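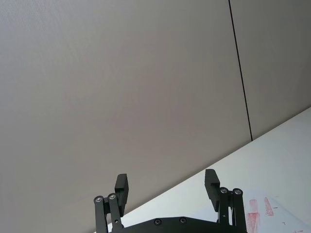

Gripper open over the bench, grey panels behind.

6 min read

Budgeting for a first small robot arm – what am I forgetting?

Posted by inkpad_jo

Hi everyone! I run a small print and packing room and after a year of talking about it we're finally planning to buy our first tabletop arm. I'm very excited and also a bit nervous, as it's the biggest thing I've ever put on a purchase request.

The job is simple enough on paper. The arm picks up a hand stamp, presses it on a sheet, puts the stamp back and slides the sheet across to a tray. We've been trying it out on a bench in a training room in Ukcombe, with a two-finger gripper and a wrist camera, and I'm hooked. Getting a clean stamp is harder than I thought it would be. We get a lot of red smears, and I can't tell yet how much of that is the gripper, how much is the ink and how much is me.

I have two quotes for the gripper and camera kit (the arm itself is already approved, hooray). Prelleck want $925 for a plain parallel gripper with a fixed camera bracket. Harkine want $1268 for one with swappable finger pads and a bracket you can tilt. Both say the kit will bolt straight on to our arm. Delivery is in June either way.

What I'd love to know:

Is the dearer one worth it for a job like stamping?

What else should go in the budget? I've got the arm, the gripper, the camera, a table and a bit for cables. My manager will let me go back for more money once, and I don't think she'll be as cheerful the second time.

Do I need to spend anything on the room? We have a white table pushed up against grey fabric-look panels and it seems fine, but we've only had short sessions in there.

Thanks in advance, and sorry it's long!

Lewis Lamont
12/04/2022

Congratulations, this is a great first job for an arm! I look after three of them in a label shop and I still stop to watch when a new one does its first good run.

Go for the one with swappable pads. The arm will do what you tell it, and then a round stamp handle will roll a hair between two flat fingers and you get a smear. Flat black pads like the ones in your photo are fine for boxes and blocks, but for a handle I'd want something shaped to it, with a bit of give. If you buy the Prelleck you'll end up having pads made anyway, and a local shop will charge you for their time as well as the material. We paid for two rounds of drawings before ours fit. Ask Harkine what a spare set costs before you sign, though. Some sellers price the kit kindly and make it back on the bits that wear out.

Then, before you spend anything more, try making a holder for the stamp. Ours sits in a little cradle so it's always picked up at the same height and angle. That fixed more of our bad prints than any setting I changed. It can be a block with a hole in it to start with. Same for the paper – put down a corner stop so each sheet lands in the same spot.

Things I'd add to your list:

- Spare finger pads, at least one set
- The right screws and the right driver, plus a few extra screws for when one rolls under the bench
- A proper cable guide along the arm, so the camera lead doesn't snag when the wrist turns
- An emergency stop you can reach from where you really stand
- Ink, pads and a big pile of scrap paper. We went through far more in the first month than we did in the next three
- Training time for a second person. Put hours on it, or it won't happen
- Shipping and any duty, which the quotes often leave off

On the camera, the tilt is handy. With a fixed bracket you get whatever view you get. In your shot there's a lot of wall and only a corner of the sheet, and it may well be different once the arm is down over the paper, but I'd want the choice. Ask both sellers to send you a picture from their camera with the gripper at stamping height. A good seller will be happy to do it.

For the room, plain grey behind a white table sounds lovely to me. The one thing I'd watch is white paper on a white table, which can be hard for a camera to pick out. A dark mat under the sheets costs next to nothing. I'd also get one decent lamp so the light is the same in the morning and at four in the afternoon.

Please come back and tell us how it goes!

tapedeck17

get the cheap one. we have a prelleck on our packing line, two years, no trouble. put the money you save into ink lol

kamolrat_fan

I'm going to sit between the two of you. I've used both, though not for stamping (we sort small parts), and I liked them both.

What made the biggest difference for us was borrowing before buying. Kamolrat do a loan kit, and we had one on the bench for 17 days. By the end of it we knew exactly what we wanted and our request was half a page long. Have a look at whether there's anything like that near you. Even if you pay a small fee it's a nice thing to be able to say to a manager: we tried it, here are the sheets, here's what went wrong.

Keep those smudged sheets, by the way! Write the date and the grip setting in pencil on the back of each one. When you change the pads or the ink you'll have something to hold the new ones up against. I have a folder of our early failures and I get it out for every new starter.

One more line for the budget, and it's a dull one: downtime. Someone still has to stamp by hand while the arm is being set up, so leave room for their hours. We didn't, and I did a lot of sorting by hand that winter.

Also, please check "bolts straight on". Ask each seller for the hole pattern of their mounting plate and lay it over your arm's drawing yourself. Ours needed an adapter plate, and it took longer to arrive than the gripper did.

inkpad_jo

Oh, this is brilliant, thank you all. I'd left off shipping, the spare pads and the second person's training, so that's my one trip back to the manager well spent. I'm making a cradle out of scrap tonight and I've written to both sellers for the hole pattern and a camera picture. Leaning towards the Harkine but I'll ask about a loan first. Will post the new sheets when I have some!

Related posts
- Which finger pads for round handles?
- Wrist camera or overhead camera for a small bench?
- How much should I set aside for spares in year one?
- Our first month with a tabletop arm
- Dark mats and white paper: what worked for us

We use cookies to keep you signed in and to remember which posts you've read. You can change your cookie choices at any time in Settings.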